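12/30/25
by Remedios Soler

So the plan was to spend the last week of the year resting, and instead I spent it arguing with a rowing machine. I've had the thing in the spare room since spring (it's a Grerik, the older one with the chain that sounds like a bicycle falling down the stairs), and I had decided, over a large plate of leftovers, that I was going to row 2000 meters in one go without stopping before the new year. Lots of people do that before breakfast. I am not one of those people yet!

A little background for the newer readers. I lifted for years and I was fairly serious about it. Squats, presses, deadlifts, the whole notebook-and-chalk routine. What I never did was cardio. My old coach, Benítez, used to say that if I wanted cardio I could lift faster, and I took that as gospel because it was exactly what I wanted to hear. Then last winter I carried a box of floor tile up to my sister's apartment and had to sit on the landing with my head between my knees while a man walked past me with a stroller. In his arms. With the kid in it.

I bought the rower off a neighbor a few weeks later.

The first thing I got wrong was the damper. It's the little lever on the side of the flywheel, and mine had been set all the way up because, well, I'm strong, and the biggest number must be for strong people. Every session felt like dragging a couch across a parking lot. My lower back was fried after 3 minutes and my legs hadn't done a thing. I finally moved it down to about the middle and it was a different machine. If you have one at home and you hate it, go look at the lever before you put it up for sale.

The second thing was my arms. Lifters pull with their arms, we can't help it, we see a handle and we want to curl it. On the rower the legs are supposed to go first, then you swing back, and only then do the elbows bend. Then the whole thing in reverse on the way forward. I knew this. I had read it many times. I still yanked that handle like I was starting a lawnmower, and my forearms would be cooked long before my lungs were. What helped was rowing with straight arms only, legs and nothing else, for the first few minutes of every session. It looks ridiculous. Do it anyway.

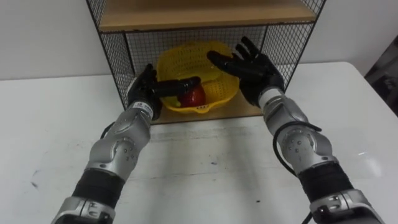
An apple in a yellow basket.

Food was the other piece. I've always trained on a full stomach because that's how you do it when you're moving heavy stuff and resting plenty in between. Rowing on a full stomach is a terrible idea and I won't go into detail. Now I have something small a good while before, usually fruit or a piece of toast with honey, and the real meal comes after. I tried one of those drink powders too, the Codomex one in the orange flavor, and it was fine, but it made my teeth feel furry and I went back to water.

I also lost weeks to a training plan I had no business following. It was called Jandalik and it came as a spreadsheet with color codes, and every other session was intervals. I kept up for 6 sessions. Sprint, rest, sprint, rest, lie on the floor, question everything. My legs were so beat up that my squats went backward, and I got grumpy enough that my husband started taking the dog out without being asked. So I dropped it and went slow. Boringly slow, the kind of pace where you can talk on the phone. I listened to an entire audiobook about lighthouses that way. And after a month of that, I noticed I could go up the stairs at work and still finish my sentence at the top.

Anyway, the row. I put it off for two days, then did it yesterday in my pajama pants with the window open. First quarter felt great, so of course I went too fast. By the middle I was bargaining. There's a stretch somewhere past halfway where the meters on the monitor don't seem to move at all and I would swear in court that mine stopped. I slowed the stroke down, pushed harder with the legs, and stared at a crack in the wall until it was over. No stops. I'm not telling you my time because some of you are very fast and very rude.

I kept the lifting to two days a week through all of this, and my deadlift is right where it was. I was so worried about that, too. I'd pictured my legs melting away.

For January I want to try 3000, same damper setting, same pajama pants. I need to oil the chain first.

Comments

marnie_lifts: The couch across a parking lot!! I had mine cranked all the way up for a YEAR. Just went and moved it.

Dell P.: Straight arm drill is good. Try pausing at the back of the stroke too, before you come forward. Fixed my rushing.

Remedios Soler: @Dell P. trying it tomorrow, thanks!

oldironguy: what was the lighthouse book called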